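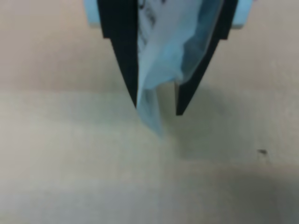 Friday, April, late afternoon. The Bergeron soundboard has moved again, and I spent most of today deciding what to do about the long crack before touching it with any glue. I had been calling it a straight split in these notes, but with the strings off and a lamp laid low across the wood it is plainly wider at the top and closes as it goes down. The two black fingers in the picture lean toward each other in much the same way, with a narrow V of a gap between them, and one tip reaching a little lower than the other, and that last detail is the one I keep worrying at. On our crack the right-hand side sits lower too, by a whisker, so the two edges will not meet flush however kindly I squeeze them. A shim cut with parallel sides is no good at all, then. It wants a long thin wedge, and the low side wants lifting from behind before the wedge goes in.

For anyone picking this up cold: the instrument is the little upright that came to us from the chapel at Jerkthorpe, number 2919 stamped inside, and very sweet it must have been once. It lived beside a radiator. I don't blame the chapel for this (where else do you put a piano in a chapel?) but the board has dried out across its whole width, and it has lost most of its crown in the middle. The bass end is better than I feared. The treble bridge is sound, which I had not dared hope for, and I have crossed it off the worry list on the inside cover.

## Cleaning

Started with the dust, as one does. Dry brush first, then the vacuum on low with a bit of old stocking over the nozzle, which saved a pencil stub, a hairpin and the corner of a hymn sheet. I have put these in the tin with the spare center pins and would like them to go back to the chapel with the piano.

After that, Tollora soap, very weak, on a cloth wrung out until it barely felt damp. I tried it on the inside of the bottom board, where it won't be seen, and left it over lunch. No bloom, no lifting of the varnish, so I went on and did the soundboard in strips with the grain. The cloth came away the color of strong tea. I stopped well short of the crack on both sides – I don't want soap anywhere near a glue joint, however weak the mix – and that band still looks dirty and will have to be scraped by hand.

The decal has a soft edge at the lower left. Please leave it alone. I got within a hand's width of it and lost my nerve, and I think losing my nerve was the right thing.

## Glue

We had the old argument with ourselves about hide glue against the bottled stuff, and I have come down for hide glue again, mostly for the sake of whoever opens this piano next. They may want to undo my work, and they should be able to. I used the last of the Nusedlow pearls, soaked in cold water until they swelled, then warmed in the small pot. The first batch went stringy on me. I suspect I rushed the soak, as I was also trying to answer the phone. The second had a full 30 minutes in cold water before it saw any heat, and it ran off the brush in a smooth thin ribbon, just as it should.

Test joints, all in spruce offcuts from the drawer under the band saw:

- thin glue, wood at room temperature: grabbed before I had the pieces lined up, and broke cleanly along the glue
- thin glue, wood warmed with the heat gun on low: plenty of time to fuss, and broke in the wood
- thick glue, warmed wood: broke in the wood as well, though the line is fat and yellow and I wouldn't want to look at it for years

So, warm the wood and keep the glue thin. I could have written that down without testing, and I have probably written it in this very book before, but I like to see it with my own eyes each spring when the air in the shop changes.

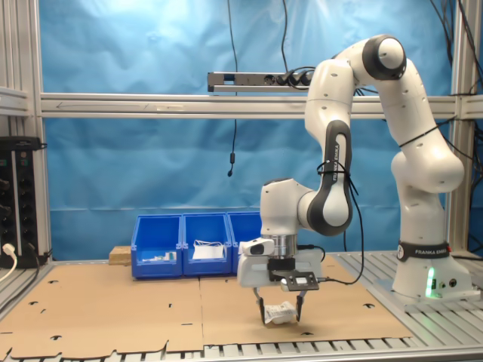

The wedge itself I cut three times over. Spruce, quarter-sawn, from the old rib stock on the top rack, with the grain lined up as near as I could get it to the board. The first was too steep and stood proud at the wide end. The second was lovely until I planed it against a knot I had not noticed, and it folded up like a playing card. The last one fits. Dry, with nothing but thumb pressure, it slides down until it stops, and a strip of tissue laid beside it is held all the way along. I have taped it to the inside of the fallboard with an arrow showing which end is up. Please do not be helpful and sand it.

For the low side I made a pad from a scrap of maple with felt on its face, and a go-bar to push it from behind. With the pad in place the edge comes up level, or so nearly level that my fingernail no longer catches. It doesn't take much force. I was glad of that, having lain awake on it a little. I marked the position of the pad on the back of the ribs in soft pencil, and the length of the bar is written on the bar.

## Air

The other half of the job is moisture, and there I'm less sure of myself. The shop was dry all week with the heating on, and I don't want to wedge the crack at its widest only to have the board swell against the wedge in June and crush itself. On the other hand, waiting until everything is damp and closed means gluing a joint that opens again at the first frost. My feeling is to aim for the dry side of the middle. I have hung the hygrometer inside the case with the lid down and a bowl of water on the floor nearby, and I'll go by what it reads after the weekend.

Two of the ribs sound dull when tapped, the pair nearest the bass corner, and I could slip a feeler in behind the second one for roughly 6 inches. They should be glued before the wedge goes in, or the board will shift under it. I'd like to do them in one go with the pot already hot.

Still wanted before we start:

- more Nusedlow pearls, the same grade as last time
- felt for a second pad, the gray will do
- somebody's small mirror on a stick, mine has gone missing again
- a letter to the chapel to say it won't be back for the summer fair

Glue pot is washed and upside down on the sill. The lid is under the bench, I heard it roll.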